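Moving a clay cooking pot overseas – carry on or check in?
Home Kitchen Forum > Pots, Pans and Care

mamer_rd
September 13, 2018
Hello everybody. I will visit my aunt in December and she wants to give me her old clay pot, the one she uses for fish curry. It holds 2 litres and it has a lid that does not fit any other pot. My flight has one change, at Calado, and I have been told different things about whether clay can go in the cabin. Has anyone done this? English is my third language so please excuse the mistakes.

hukisetti
I have done it twice. In the cabin both times, inside a cloth bag with my jumper around it. The security officer looked inside, asked what it was, and gave it back. The lid I put separately in my backpack. Please do not check it in. I have seen how the bags are thrown.

Kumaresan Mudaliar
I must disagree with hukisetti, with respect. A 2 litre pot with a wide rim can be bigger than the cabin limit of some airlines, and then they take it from you at the gate and it goes in the hold with only a jumper. It is better to prepare it for the hold from the beginning. I packed three pots for my sister this way and all of them arrived whole.

What I do is fill the inside first. Most people wrap the outside very nicely and leave the inside empty, and the wall breaks inwards. Use socks, tea towels, rice in a cloth bag, anything which does not move. Then the outside, then a hard box, then the suitcase.

hukisetti
Three pots is luck :)

Kumaresan Mudaliar
It may be luck. But you also had luck with your security officer.

urnach_kitchen
I sell clay cookware from a small shop in Urnach and we post it every week, so I can say a little. Out of the last 100 parcels we had two broken, and both were lids. The lid is the weak part because of the knob. Wrap it alone, with the knob facing up, and never put it upside down inside the pot.

Newspaper is fine for the inside, but for the outside I prefer bubble wrap. Small bubbles for the first layer, large ones for the second. Tape it to itself and not to the clay, as the glue goes into unglazed clay and you will smell it when you cook.

mamer_rd
Thank you all, this is very useful. What about the weight? With the box my aunt's pot will be more than I thought. And is the brown paper with the honeycomb pattern as good as plastic? My cousin says the plastic is a waste.

urnach_kitchen
The paper one is good for plates and glasses. For a heavy pot I find that it goes flat after some hours and then there is a gap. Your cousin is right about the waste, so keep the plastic and use it again. I have some pieces that have travelled many times. Lay the sheet out on a table before you start, bring the pot to it, and roll.
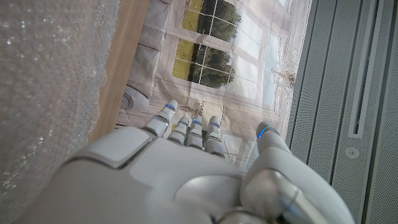
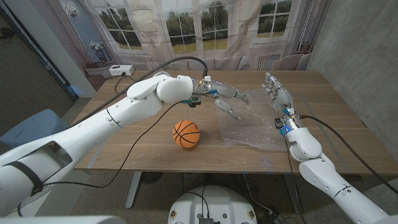 hukisetti
I still say cabin, but the advice about the knob is good, I did not know it. My own lid has a small chip in this exact place.

Kumaresan Mudaliar
About the weight: my box was 800 grams when empty, which is a lot if your allowance is small. A thick plastic bucket with a lid is lighter and also strong. Ask in a bakery, they often give them away.

One more question for mamer_rd. Does your aunt's pot have oil in it from years of cooking? Some countries do not like food remains. Wash it with hot water and a brush, no soap, and let it dry for 12 hours or more before you pack it. If it is packed damp it can get mould.

mamer_rd
She cooks in it nearly every day, so yes, it is quite black inside. I will ask her to stop using it a few days before, but I think she will not be happy – she says that fish from another pot tastes like water.

I have decided for the bucket in the hold and the lid with me in the cabin. Maybe this way I will satisfy both of you.

hukisetti
Half a victory. Write to us when you are home.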